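Sidewalk Robot Team at Sturnik Trades Night Shifts for Desk Time

April 29, 2021

The people who look after delivery robots at Sturnik have a new routine, and they sound pretty happy about it! The company has handed its overnight route testing to an automated system called Clarnurico, which drives virtual robots through simulated city blocks while the staff is home asleep.

Until this spring, six operators took turns sitting up with the simulator, restarting runs by hand and typing up every missed curb. Now the system finished 2264 runs in its first week and had a sorted list of the odd ones waiting each morning.

"I get to look at the 20 strange cases instead of babysitting 200 boring ones," said Gholamreza Sharifi, who worked nights for two years and now leads the morning review. "And I eat dinner with my kids."

No jobs were cut. Two operators are training to build new street scenes, work that used to go to an outside contractor, and the other four share the review. Some miss the night pay, and Sturnik says it will make up the difference through July.

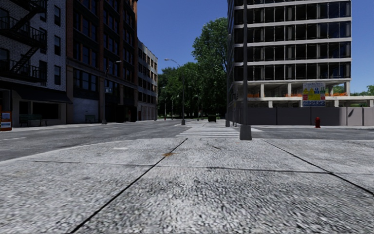 A simulated street corner with a crosswalk and a building under construction.

Next on the team's list is rain, which Sharifi has been asking for since he started.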